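Firner Open Shoe Rack

A plain metal rack for the hall, porch or utility room. The shelves are tubular steel rails with a chrome finish, so grit drops through to the floor and can be swept up. Sold by Stiltthorpe.

The rails will take thick-soled slides as well as ordinary shoes. Bulky pairs may hang a little over the front rail — this does no harm. 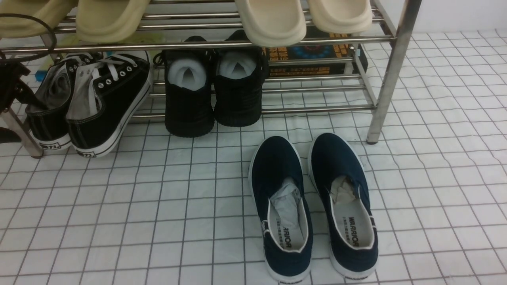
Firner rack with foam-type slides on the top tier and black canvas high-tops below.

Width: 60 cm
Assembly: 2 people advised, hex key supplied
Feet: set level before loading
Care: wipe with a damp cloth and dry. Do not use scouring powder or wire wool on the chrome.

Put heavier footwear on the lower tier. Not suitable as a seat or step.

Spare feet and rails are kept in stock. Please quote part number 109 when ordering feet. Orders leave Stiltthorpe within 8 working days.

Page updated 2024-09-13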